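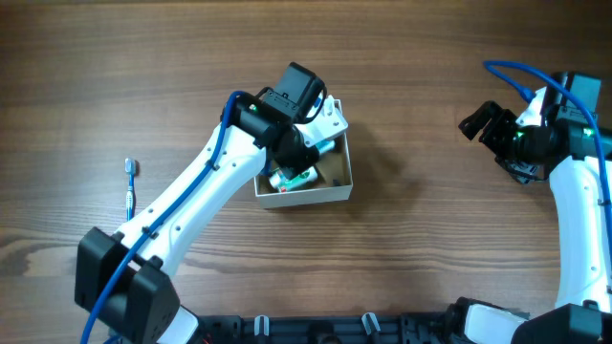 Light brown wooden tabletop with a darker grain.

How to measure your ring size at home

Posted 1 November 2020 by Mbali Zulu

Most of the rings that come back to our Drumberg workshop for resizing were ordered from a guess, or from the size of another ring that is worn on a different finger. Measuring takes a few minutes and you probably have what you need in a kitchen drawer. We use Australian letter sizes on this page, and every ring we sell at Zater is listed that way, with the inside diameter in millimetres beside it.

What you will need

A strip of plain paper, 7 mm wide and long enough to go around your finger with some to spare
A fine pen or sharp pencil
A ruler marked in millimetres
A ring that already fits, if you have one

Don't use string or wool. Both stretch when you pull them, and the reading comes out small. Dental floss is no better, as it sinks into the skin.

When to measure

Fingers change size through the day. They are smallest first thing in the morning and in cold weather, and larger after exercise, a hot shower or a salty meal. Measure in the late afternoon or evening, sitting down, at a comfortable room temperature. If you have just come in from outside, wait a while.

Do it again on another day and compare. If the two readings are a millimetre or more apart, do it a third time and use the middle one.

Make sure it is the right finger on the right hand. The same finger on your other hand can be half a size larger or smaller, usually larger on the hand you write with.

Method one: paper strip

1. Wrap the strip around the base of the finger, where the ring will sit. It should be flat against the skin and not twisted.

2. Pull it snug. You should be able to slide it along the finger with a little resistance.

3. Mark the point where the end of the strip meets the rest of it. Draw the line across both layers so you can see it clearly when the paper comes off.

4. Lay the strip flat and measure from the end to the mark. Write the number down to the nearest half millimetre. This is the circumference.

5. Divide by 3.14 to get the inside diameter. A circumference of 50.2 mm, for instance, gives a diameter of 16 mm.

6. Now measure the knuckle the same way. If it is much larger than the base, choose a size between the two. The ring has to get over the knuckle, but a ring sized only for the knuckle will spin.

Method two: a ring you already own

This is usually the more accurate method, provided the ring is a true circle. Rings worn for years often go slightly oval. Look straight through it against a plain background, and if it is out of shape, go back to the paper strip.

1. Put the ring flat on the ruler.

2. Measure across the inside at the widest point, from inner edge to inner edge. Leave out the metal itself.

3. Turn the ring a quarter and measure again. The two figures should match.

4. Compare the diameter with the one listed beside each size on the product page.

Allowing for the width of the band

A wide band fits more tightly than a narrow one of the same size. Up to 4 mm, use the size you measured. From 4 mm to 6 mm, go up half a size if you were between sizes to begin with. Over 6 mm, go up half a size in any case. The Pemano signet and the Baxter wedding band are both in this last group.

If you plan to wear two rings together — an engagement ring and a wedding ring, say — treat them as one wide band and measure with a wider strip of paper.

Checking the fit

When the ring arrives, try it on with clean, dry hands. It should go over the knuckle with slight pressure and need a bit of a wiggle to come off. Shake your hand over a bed or a rug. If the ring moves past the knuckle, it is too big. If the skin bulges on either side or you see a deep mark after an hour, it is too small.

Buying for someone else

Borrow a ring they wear on the correct finger and use method two. If you can't take it away, slide it onto your own finger and mark where it stops with a pen, then bring the finger in to us. Tracing around the inside on paper works as well, but use a sharp pencil and hold it upright.

If you have no ring to go by, order a little large. It is easier to take metal out of a plain band than to add it, and less likely to disturb any stones.

Resizing

We resize plain gold, silver and platinum rings one size up or down at no charge within 200 days of purchase. Rings with stones all the way round can't be resized and have to be remade, so please come in and be measured before ordering one. Titanium and tungsten can't be resized either.

Workshop fittings are free and you don't need to book, except in September, when we close for stocktake.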